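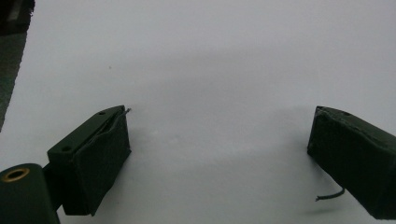 USTLOW, October 6, 2018 - Weretti, maker of plain tables for people who own too much, today announced the Pritach, a white work table that comes with nothing on it and, if the company gets its way, will spend a fair part of its life like that. The Pritach has no drawers, no cable tray, no cup holder and no built-in charger. It has a top. The top is a pale, smooth white that picks up soft gray shadows through the day and will show you a dark speck no bigger than a crumb, which some buyers will call a flaw and Weretti is calling the main selling point. If you can see the speck, the thinking goes, you might wipe it up.

The table goes on sale today at the Weretti shop in Ustlow and by mail order. It costs $761, delivered, with legs. A cheaper version without legs was discussed in August and dropped after a short meeting.

Weretti has been making tables for 6 years, and for most of that time its customers have asked for more places to put things. The company gave them shelves under the top, then shelves over the top, then a small raised shelf at the back that was meant for a lamp and ended up holding mail. Returning customers reported that the tables were excellent and that they could no longer find them. One wrote in to ask whether a replacement top was available, then wrote again to say the old one had been located under some wrapping paper and was fine.

The Pritach is the company's reply to all that. Before settling on the design, Weretti asked 136 households to keep a simple diary of what landed on their main table and how long it stayed. Mail did well. So did single gloves, batteries of unknown strength, and the small bag of screws left over from the last piece of furniture, including, in several homes, furniture made by Weretti. The longest stay was claimed by a bowl of keys that opened nothing in the house. The household asked to have it noted that they are looking into it.

"We had spent years building homes for clutter, and the clutter had told its friends," the company said. "This time we made a table and stopped there."

The surface is finished by Kazemi, a small coating shop that also works from Ustlow and has been patient with Weretti about the word "white." Eleven whites were rejected. Several were thought too blue, one looked like a refrigerator, and one was very handsome but hid toast crumbs so well that the team ate lunch off it for a week before anybody thought to clean it. The chosen finish leans cool in some light and warmer in other light. Customers who need it to match a wall are advised to bring the wall's paint chip and an open mind.

Caring for the top is simple. Wipe with a damp cloth. Dry with another cloth, or the same one if it has a dry corner. Don't use scouring powder, steel wool or the green side of the sponge. Ballpoint ink should be dealt with the same day. Beet juice should be dealt with before that.

Every Pritach comes with a printed card called the Clearing Routine, which takes about 90 seconds if done nightly and most of a weekend if not. The card asks owners to take everything off the table, put away the things that have a place, and make a decision about the things that don't. There is a space on the back for writing down what the decision was. The card itself should not be left on the table, and early testers have let the company know that this is where they left it.

The Pritach seats four for dinner. It will also do for homework, sewing, wrapping presents and sorting socks, provided the socks move on afterward. It has been used for jigsaw puzzles, a practice Weretti neither encourages nor has any way of stopping. The edges are slightly rounded, at the request of everybody in the workshop with hips.

Assembly takes one person and one wrench, and the wrench is in the box. Weretti counted the screws twice this time, so there should be none left over. Anyone who does end up with a small bag of them is asked to check that the table is standing and then call the shop.

To mark the launch, the Ustlow shop will have a Pritach in the front window with nothing on it. The window has been arranged this way before, with an earlier table, and lasted until someone put down a coffee. Staff have been spoken to.

About Weretti

Weretti designs and builds tables in Ustlow. Its earlier tables, with shelves, are still in the catalog and continue to outsell everything else it makes.

Press contact

Weretti press desk, at the Ustlow shop. Sample boards of the finish can be lent to writers and photographers on request. Please send them back. Two are still out, and the company has a good idea what is piled on top of them.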